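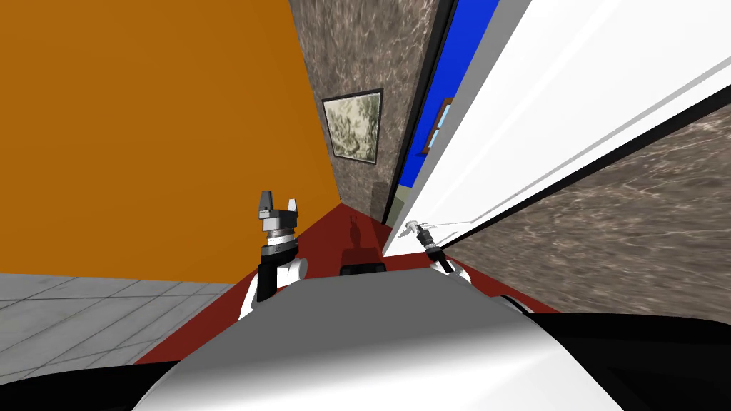
3.2 What my readers did with the word "tool"

Figure 2. Simulated two-armed robot with its left gripper open and empty.

I went into this part of the study pretty sure I knew what would happen. I'd spent most of January reading prototype theory (the idea that we sort things by how close they sit to a best case, so a robin is a "better" bird than a penguin), and I figured people would do the same with tools. Hammer in the middle, spoon somewhere near the edge, done!

Well, no. I used the Jurnwood word list, which has 722 everyday nouns, and dropped 26 of them because my pilot readers didn't know what they meant. Each reader got a noun and a blank line, and wrote down what kind of thing it was. I kept 1530 answers after cleaning, and I read every one of them myself, mostly at the kitchen table.

What I kept bumping into was the little word "for." A knife was "for cutting," a ladder was "for getting up there," and one reader at the Drasel site wrote that a password was "for keeping me out of my own email" (I coded that as a purpose, and I'd do it again). Looks hardly came up. When I ran the same nouns past the Walczak group, who got a short sentence along with each word, the "for" answers dropped and people started naming who used the thing instead.

So I don't think the meaning of "tool" was sitting in the word waiting for my readers to pick it up. They seemed to build it as they went, out of whatever job they had in mind. I come back to the sentence effect in 3.3, where the Zornus ratings make it look a good deal messier.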